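Floor Outlets and Loose Cords

Tips for rooms where the power comes up through the floor

Floor outlets turn up in home offices, converted shopfronts and the big open rooms of older community buildings. They save you from running a cord all the way to the wall, but they collect grit and they are easy to trip over if the cord is left wherever it falls. These notes were put together by Shayne Grimshaw after a fit-out in Hidasdale, with a few additions since.

Vacuuming around the plate

Unplug everything first and close the cover if there is one. Use the crevice tool along the edge of the metal plate, where the carpet fibres trap sand and crumbs. Don't run a powered brush head over the plate – it scratches the finish and can lift the carpet edge. Never use a wet extractor within 50 cm of an outlet. For marks close to the plate, turn the circuit off at the switchboard and dab with a cloth wrung out until it is barely damp.

The metal itself only needs a dry microfibre cloth. Metal polish leaves a white residue in the corners and does not come out of carpet.

Laying the cord

A short cord is better than a long one with the slack pushed aside. Where you do have slack, gather it under the desk with a hook-and-loop tie and leave only the straight run on the floor. Avoid tight coils. Check the cord at the plug end for kinks, as a plug that stands up from the floor gets knocked by chair wheels and shoes.

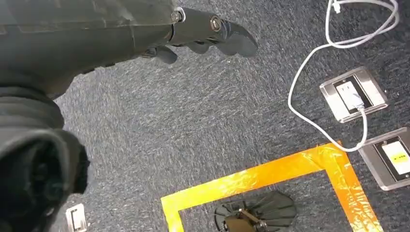 White cord plugged into a floor outlet on speckled carpet, with a second outlet close by and yellow-orange tape on the floor.

White cords show up well on dark carpet, so there is something to be said for not matching the colour. If the cord must cross a walkway, use a proper cord cover with sloped sides. Don't put a rug over it.

Marking with tape

Coloured tape is handy for showing where a desk or cabinet will go before you shift it. Mark the whole outline and check that no leg or castor will land on an outlet. Allow at least 20 cm of clear floor around each plate.

Press the tape down lightly and try a small piece in a corner first. Glossy tapes can leave adhesive behind if they stay down for months. Peel slowly, keeping the tape low and folded back on itself. Any residue can be rolled off with a clean offcut of the same tape, sticky side down.

Outlets you don't use

Keep the covers shut. A missing cover or a cracked socket face is a job for a licensed electrician, as is any plate that rocks when you step on it.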